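Last updated 26 August 2022

Kitchen Diary, Second Floor, Lutitz Building

The second-floor kitchen was handed over to the day staff at the usual hour. The entry below is made by the duty coordinator in accordance with the arrangements circulated at the start of the summer, and covers the washing-up, the condition of the counter and sink, and matters raised by users of the room.

The first matter is the sink. Under the present arrangement, items that may go in the dishwasher are not to be left in the basin. This has been observed well on some mornings and poorly on others. The coordinator spent the early part of the day speaking with those who use the kitchen before the main meeting, and it is clear that most of them do not know whether the machine is clean or dirty when they open it. They therefore leave their cups in the sink, which is the safer choice from their point of view and the less helpful one from that of the next person. The magnetic sign supplied for this purpose was last recorded in July. It has not been located. A replacement has been requested from Idilar under order 398, and delivery is expected in September.

The second matter is the counter. It was agreed in the spring that the left end might be used for setting down tools and small supplies during working hours, on condition that they are taken back to the bench room by evening. The condition stands. The coordinator has no objection to the practice itself, as the bench room has too little surface for everyone on a full day. Food is to be prepared at the other end only, and cutting boards are not to be carried across to the left under any circumstances.

Dzifa Gbeho asked that the diary record her view that the two uses should be separated altogether, and that a cart be bought for the tools. The request has been noted and will be put to the building office together with the cost. A cart from Drasto was priced last year and was considered too wide for the passage.

The dishwasher was attended to before noon. The upper rack is to be filled first with cups and glasses, the lower rack with plates and bowls, and flatware is to be placed with handles down. Lunch containers with printed lids are to be washed by hand, following several complaints of fading. The door may remain open while the racks are being loaded or unloaded, but is to be closed when the person concerned leaves the room. It opens across the main standing area, and there have been two bruised shins this year. 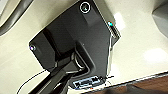
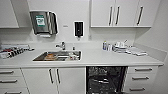 Nathalie Beaudoin wrote in the margin of the previous entry that the rule on hand washing is too broad, and that the plain containers have been through the machine every week for a year without harm. She would prefer that each owner decide. She also asks why coffee filters continue to be emptied into the sink when there is a bin by the door, and proposes that the bin be moved closer to the faucet for a trial period. The coordinator accepts the first point. Plain containers may go in the lower rack with immediate effect, and the printed notice will be amended. The second point requires a decision on where the recycling would then stand, and it is held over.

Supplies were reviewed in the afternoon. Paper towels are delivered in cartons and kept in the corridor closet, key number 17. The dispenser is to be refilled by whoever finds it low, and the key returned to its hook at once. On the last occasion the key was away from its hook for most of a day, and the closet could not be opened for the cleaning contractor. Hand soap is ordered from Oyewole together with the dish soap. Users are reminded that hand soap is not to be used on plates.

The upper cabinets are to be cleared of unlabeled food before the end of the month. Any person wishing to keep tea, sugar or dry goods there should mark them with a name. Ximeng Lü has offered labels and a marker, and these may be collected from the front desk.

A faint smell from the drain was mentioned by Branislav Urban. Hot water was run for 8 minutes after the close of the lunch period, and the matter will be looked at again tomorrow. If the smell persists, a request will be made to the plumber.

Abdul-Rahman Baidoo takes over the diary from the next entry. The book, the closet key and the outstanding order for the sign were passed to him at the end of the afternoon.

Recent entries
Refrigerator shelves and the labeling of lunches
Change of dish soap supplier
Use of the left counter during working hours
Notice on the kettle and descaling
Closet keys: where they are kept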